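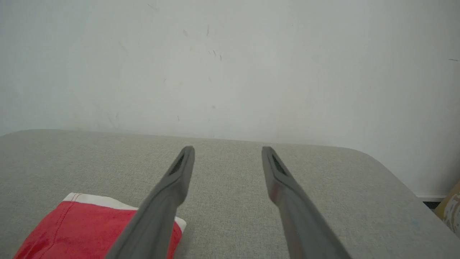

How many times do you have to show a machine how to fold a cloth before it can do it alone?

The contract said 2,000, and the people who wrote the contract said they were guessing.

I took the job in March because it was inside and it was sitting down part of the time. Cidum had rented two floors over a tile store in Wedthorpe and divided them with white walls into rooms just big enough for one person and one pair of arms. Mine was at the end of the hall. The last person in it had done drawers and jar lids. I got cloth.

You held a handle in each hand and squeezed, and the grippers squeezed. When you moved, the arms moved, a little behind you, so that for the first week I kept overshooting and then waiting for them to catch up. Each time through was called an episode. You pressed the left pedal to start one and the right pedal to keep it. If you pressed both, it was thrown out and you didn't get paid for it.

My pay was for 35 kept episodes an hour. I didn't make that for a long time.

The red cloth was the one I used most. It had a white edge, and the white edge was what I looked for, the way you find the tag in a shirt in the dark. If I could get one finger under the white I could usually get the rest. If I missed, the fingers closed on nothing and slid along the gray, and I'd have to decide whether to go back for it or press both pedals.

The instructions said to go back for it. They had come over from the office in Hakordale, nine pages, and most of page six was about mistakes. A clean fold was good. A fold where you missed, backed off, and tried again was also good, and they wanted 200 of those. But they had to be real misses. You were not supposed to miss on purpose.

I asked my supervisor how anyone would know.

"They'd know," she said. She thought about it. "The model might know."

The model was called Fan. It had been short for something once, but the woman who had picked the words had left, and now it was only on the screen in the corner of the room, where it said Fan and then a number. The number was which night's version you had. Everything we kept during the day went to Hakordale in the evening, and in the morning the number was higher.

On Tuesdays we let it try. You took your hands off the handles, put them in your lap, and pressed the left pedal, and the arms went by themselves. You were supposed to watch and write down where it failed. The first Tuesday it lowered both grippers to a spot beside the cloth and held them there until the time ran out. I wrote "did not reach cloth." The second Tuesday it reached the cloth and pushed it onto the floor.

By then I had kept almost 800. I had started folding at home the same way, slowly, with two fingers of each hand. My daughter saw me do a pillowcase like that and asked if my hands hurt. I said no. I finished it the regular way.

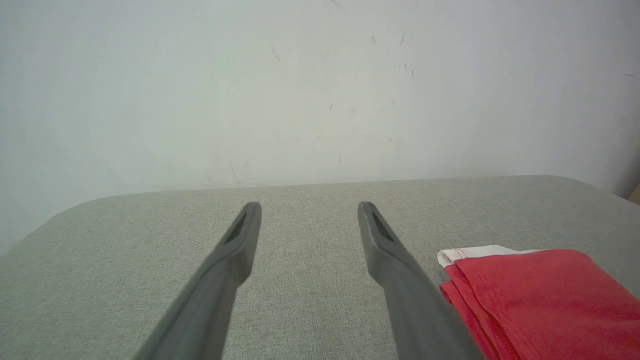 The red cloth with the grippers open, from my room at Wedthorpe.

It was the fourth Tuesday, or the fifth, when it did the thing with the corner.

I had put the cloth over on the right, where it was hardest for me. I sat back. The grippers came down and the right one went for the white edge. It missed, came up a little, and stopped. Then it tilted, maybe the width of a pencil, and went in again lower and got it.

The stop was mine. I do that. When I miss I hold still and breathe out before I go again, and I had never thought of it as something that could be recorded, because as far as I was concerned it was the part where nothing was happening. There was no reason for the machine to stop. It had nothing to breathe out. But it held there for as long as I would have, and then it dipped to the side the way my wrist does, the right one, which I broke when I was eleven and which has never turned all the way.

It finished the fold. It wasn't a good fold. One side was longer than the other by a couple of inches.

I ran it again to see, and that time it got the edge on the first try and there was no stop.

I went and found my supervisor, who was eating a sandwich over the sink in the break room, and I told her the machine was pausing where I paused. She asked if it had finished the task. I said it had. She said to write that down.

"Should I try not to do it?" I asked. "The pause?"

"Does it slow you down?"

"Some."

"Then I guess try not to," she said.

So I went back and took hold of the handles and pressed the left pedal, and I tried. I went straight through a dozen folds without stopping, and I missed on four of them and went right back in, and on every one of those I missed a second time. I pressed both pedals. I shook the cloth out and set it down again on the left, where it was easier.

The next one I missed too. I held still, breathed out, and got it, and I pressed the right pedal and kept it.

There were still more than a thousand to go. At four the heat came on in the hall and the arms ticked, as they did every afternoon, and I could hear whoever had the next room start another episode — left pedal, a long wait, right pedal. I squared the cloth up with my own hands, pulled it open again, and started the next one.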